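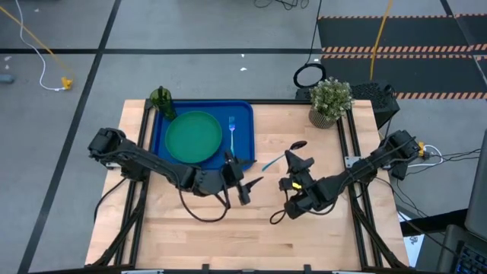 Table two, both arms on, place setting laid out on the blue tray.

March 26, 2019

Big day on the table-setting build. The two arms are now talking to the same controller and they share a clock, which I have wanted since we bolted the first one down. Naledi got the Golto board to stop dropping the left arm whenever the right one woke up. It was a bad crimp in the connector she had already replaced once. New crimp, new sleeve, tugged on it hard, fine.

Task for this round is the dull one that I love: spoon on the open wood, fork and green plate on the tray. Get the spoon onto the tray next to the plate without bumping anything. The left gripper reaches the corner of the tray easily. The right one has to come across, and its cable loop hangs lower than I'd like. I want to clip it up along the link before it snags on something – Derek has the small clips in the Cropper drawer, ask him.

Settings I ended on, so I don't have to hunt for them again:
Both arms at 12 percent speed for anything near the plate
Grip current limit 900 on both sides (Warkus units, not milliamps, don't mix these up again Trevor)
Home pose saved as "prenar_b". The old "prenar_a" parks the left elbow too low, please don't load it

Spoon handles are so much harder than fork handles! The bowl makes the whole thing rock when you pinch the far end, and then the fingers close on a handle that has moved. Yvette's idea is to come in steeper and pinch closer to the balance point. We tried it by hand with the arms powered down and I think she's right. It also means the wrist has to tilt more, so I went back over the joint limits and gave it a few more degrees. There's room.

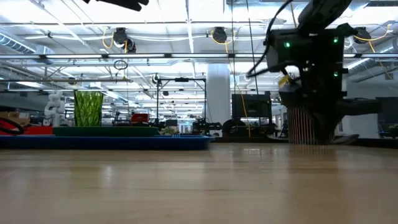 The other thing with a steeper approach is that the fingertip comes very close to the wood before it closes. I set the table height in software from one touch-off at the middle, and the top is not perfectly flat. Wood never is. Tomorrow I'll touch off at all four corners and the middle and let it work out the tilt. Roland did the same on his router bed at home and said it took him one evening, most of it spent typing.

Glare is a nuisance too. The tabletop is shiny under the ceiling lights and the spoon finder keeps getting excited about reflections. Naledi wants to rub the finish down with a fine pad. I'd like to try a threshold change first since it's free, and if that does nothing she can have at it.

Log from the long soak run on the controller: 3,331 messages, 87 late, none lost. Late ones all bunch up near the start, so I suspect the logger opening its file. I'm moving that ahead of the arm startup. Really happy with this number, last week's log was a mess.

To do:
Clip up the right arm cable
Corner touch-offs
Move logger startup
Print a spare pair of fingertips, slightly narrower, in the softer filament
Ask Yvette if she still has the second spoon from the same set
Label the power supplies, left and right (I mixed them up twice)

If the tilt fix works I want to try a handoff next, left to right, with the fork. It's on the plan for June but I don't see why we can't have a go early. Trevor has the arms tomorrow morning for his own thing, I get them back after lunch.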